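March 2018
Notebook, Orbridge workshop, wood finishing

Started the second round of the oil and wax comparison today. The first round was no good because the Adis panels went on the rack before the stain had cured, and four of them stuck to the battens. Left the dried ones in the scrap bin for anyone who wants test pieces.

Stock this time is all from the Cisternas delivery, planed, cut to 30 cm lengths and sanded to the same grit. Seven panels in the set. Panel 1 stays bare. Panels 2 to 4 get the Platau hardwax, one, two and three coats. Panels 5 to 7 get plain linseed oil on the same schedule. Wiped all of them down with a damp cloth first and let the grain rise, then a light hand sand with the block. Panel 6 has a small knot near one end. Kept it in, but don't read anything off that end.

Wax goes on thinner than I remembered from November. A teaspoon does one face with some left over. Left it 30 minutes and buffed with an old T-shirt. The oil wanted longer and I gave it the afternoon. Rags are laid flat outside on the concrete, please don't ball them up and put them in the bin.

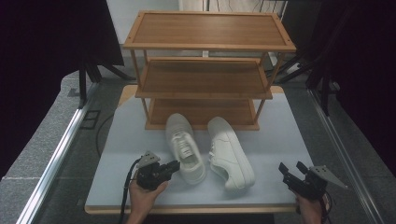 Edges are still the weak point in both finishes. End grain drinks the first coat and looks dull next to the face, and the arris rubs through as soon as it gets any handling. I want the next set to include something closer to furniture, with a raised rim like the one around the top shelf of the shoe rack, where a cloth can't get into the inside corner and wax builds up. Screw heads at the corners are worth having too. Finish collects around them and goes cloudy. Will knock up two small framed trays from offcuts, one for each product, and use a stiff brush in the corners on half of each.

Water drop test is set for when the last coats have had a week. Same method as before: one drop, 4 minutes, blot, mark the spot in pencil. The old sheet had 98 readings on it and half of them don't say which coat, so write the panel number and coat number on every line this time.

Need: more 240 paper, lint-free cloths, a lid for the oil tin that fits.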